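Ticket 815 - Imprimante Plokport, étiquettes décalées après mise à jour
Statut : en attente du client

Bonjour, je vous écris pour l'imprimante du bureau des expéditions chez Szabó. Depuis la mise à jour du pilote, chaque étiquette sort décalée vers la gauche et le code-barres est coupé. J'ai déjà refait le calibrage deux fois, sans changement. Le rouleau est le même qu'en septembre, quand tout marchait bien.
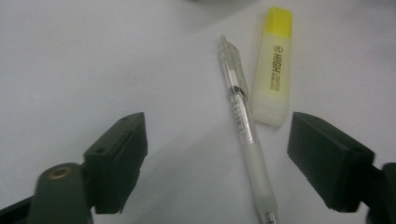 Est-ce que le décalage existe aussi sur la page de test interne ?
La page de test sort bien centrée, le défaut vient seulement quand on imprime depuis Kovbridge.

Merci pour cette précision. Dans Kovbridge, le format a été remis à 51 mm de largeur par la mise à jour, avec une marge de 14 mm. Il faut ouvrir le profil Donach, mettre la marge à 2 mm, enregistrer, puis redémarrer le service d'impression - pas seulement l'imprimante.
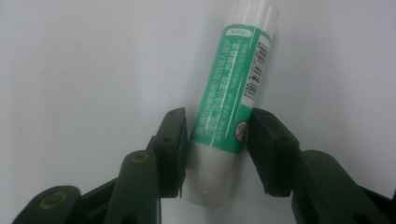
Publié par Béla Bodnár, le 14/11/2022

J'ai suivi vos indications. Le profil Donach garde maintenant la bonne marge et le code-barres est entier. Par contre, sur le deuxième poste, la valeur revient à 14 après chaque fermeture de session. Je suppose que c'est une question de droits, mais je ne suis pas administrateur de ce poste. Pouvez-vous me dire quel dossier doit être autorisé en écriture ?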